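Cleaning black granite without wrecking it?

Sigrun Engebretsen
We moved into a rental in Bovcombe in April and inherited a black granite bench. It shows everything. I wipe it, it dries, and it looks like a snail has held a meeting on it. The agent's handover sheet says "neutral cleaner only" and then recommends vinegar two lines down. Which half do I believe?
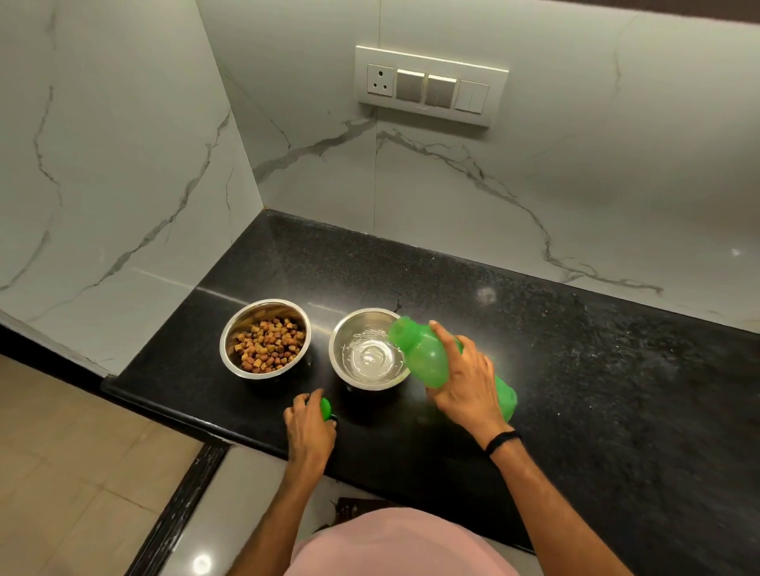
Trumport Neighbours Help Desk – Home & Kitchen Team

Already tried: dish soap (streaks), more dish soap (more streaks), and ignoring it, which went best. I'd like my bond back eventually, so nothing involving power tools please.

Kerstin Nygård
The first half. Vinegar is an acid and can dull the polish or strip the sealer over time, and lemon is no better, however nice it smells. Your streaks are soap film. Use 2 or 3 drops of detergent in a bucket of warm water, wipe, go over it again with plain water, then buff with a dry microfibre cloth. The buffing is the bit everyone skips.

To see whether it needs resealing, leave a small puddle of water for 30 minutes. If the stone darkens underneath, talk to the agent before you buy anything.
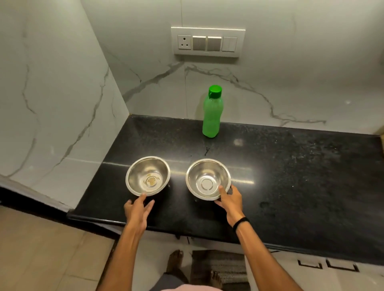 Steel bowls on a black granite benchtop.

Also, dry under anything that lives on the bench. Hard water leaves rings, and a ring left for a month has tenancy rights. 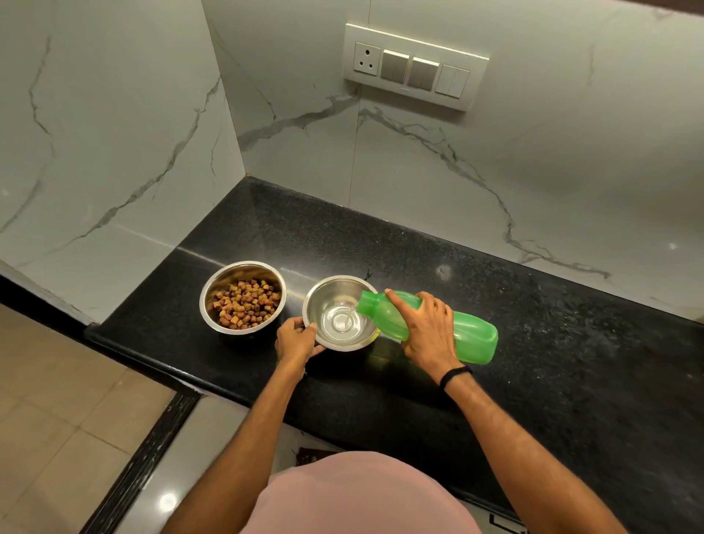
I keep an old tea towel by the kettle for exactly this. It's hideous, but so was the colour of my last bench.

Wing-yan Chung
just get a lighter bench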